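**Control boxes at shared benches: revised arrangements**

The Menon Building reopened its shared benches in March, and the Facilities Office has since received a number of enquiries about the push-button boxes kept on them. Following a review led by Shalini Rawat, the arrangements below apply to all benches on the ground floor and to the Bretlow annexe.

Each bench is to have one box with a green button and one with a red button. Both must remain on the work surface while the bench is in use, within reach of the person who has booked it. Boxes are not to be exchanged between benches without the agreement of the duty technician.
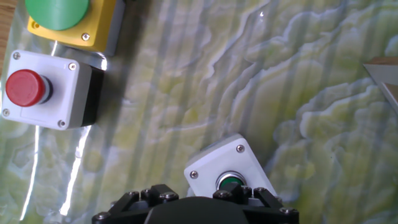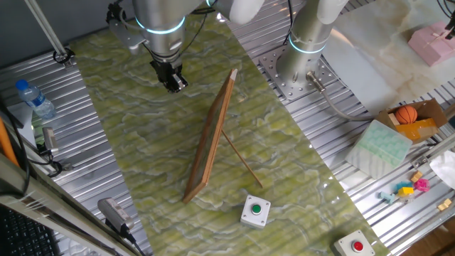 Users are reminded that the covers of these boxes must not be opened. Any fault, including a button that sticks or a loose cover, should be reported to Narendra Negi, who holds the replacement stock. The screws on the white top faces are to be checked at each inspection and tightened by hand only, as two covers were cracked during the spring round. Inspections will take place every 28 days. A box withdrawn for repair will normally be returned within 15 working days, and the bench will be closed to bookings until then.

The Office also asks for greater care with the marbled coverings. These were supplied by Foller to a fixed size and cannot be matched once the present roll is finished. Adhesive tape should not be used on them. Picture frames and similar articles may be stood on the covering, provided that they are put away when the booking ends. Drinks bottles should be kept off the covering at all times.

A printed copy of the full arrangements, including the booking form, may be obtained from Neelam Nautiyal at the enquiry desk. Comments should reach the Facilities Office by the end of the month.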